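Ulville Retreat House: room and safety check before a prayer weekend
Checked by Vlastimil Říha, Monday, April

Front door and porch
Opens fully, closes by itself. Outside light working. Mat lies flat.

Chapel
Seats 200 with the side benches in. We set out 180 and keep the centre aisle clear. Kneelers checked, one loose hinge in the back row tightened.
Candles: glass holders only, none on window sills. Snuffer and sand bucket by the side door.
Incense: tell the house before lighting. The detector by the organ is sensitive.
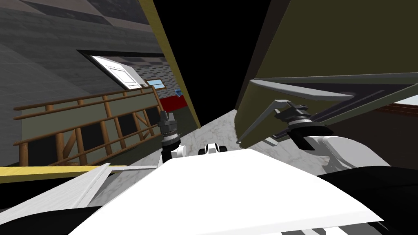
Fire exits
Both unlocked from 7 in the morning until the last prayer ends. The bolt on the Skála side was stiff and has been oiled. Check again next month.
Extinguishers: 6, all in date. The one outside the library needs a new sign.

Small group rooms
Ovik room: heater fine, window catch broken, do not open. Reported.
Puninora room: carpet edge lifting near the door. Taped for now, needs a proper repair before the silent retreat.
Journals and pens go on the shelf, not on the radiator cover.

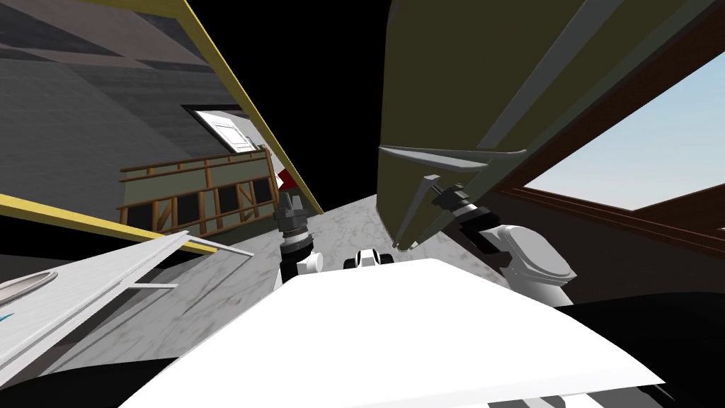

Kitchen
Urn lead in good order. First aid box short of plasters and burn dressings, both ordered. Allergy list to be pinned up by Friday supper.

Night prayer
Path lamps tested after dark. Second lamp from the gate flickers. Leaders should carry a torch.

Still open: window catch, carpet, library sign, path lamp.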